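We use cookies to remember your settings and count visits. Accept all | Manage choices

How do you store chunky knits so they don't go out of shape?

Posted by Annunziata Zanetti in Home & Clothes

I've gone a bit mad for knitwear this year and I love every piece, but my two favourite jumpers now have pointy shoulders from the hangers! I have a tall chest with 4 drawers and a shelf in the wardrobe. Should I fold, roll or something else? And can the shoulders be saved?

Theano Moschos

Fold them, always! Knitting is so stretchy that its own weight drags it down on a hanger. I do mine on the bed, where there's room to spread the sleeves out properly.
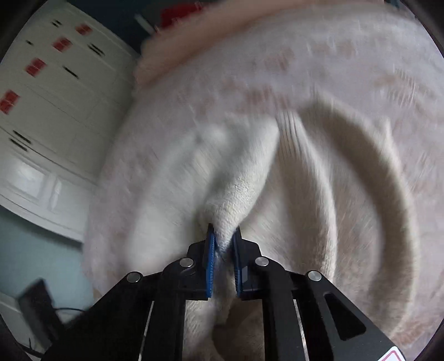 Lay the jumper face down, bring each side in towards the middle with its sleeve, then fold up from the hem. Go loosely - hard creases are a pain to get out of thick wool. Heaviest at the bottom of the drawer, and no more than seven in a pile or the lowest ones get squashed.

The shoulders are very fixable. Hold a steam iron just above the bump, let the steam do its work, then pat it flat with your hand and leave it to dry on a towel. I rescued a Bretulgate cardigan this way and I was thrilled with it.
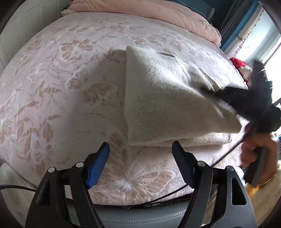 Cream knit, folded, on the butterfly blanket.

If you're packing them away in June, wash them first. Moths adore a worn jumper. Use a cotton bag so the wool can breathe.

Caruso

roll them. takes up less space and you can see all the colours

Cenell

Lovely answer from Theano, I'd only add cedar balls. Mine go in the corners of each drawer and I sand them lightly when the smell fades. Rolling is great for thin knits, but I tried it with a big cable one and the collar went all wavy - it needed a good steam afterwards. Enjoy your jumpers!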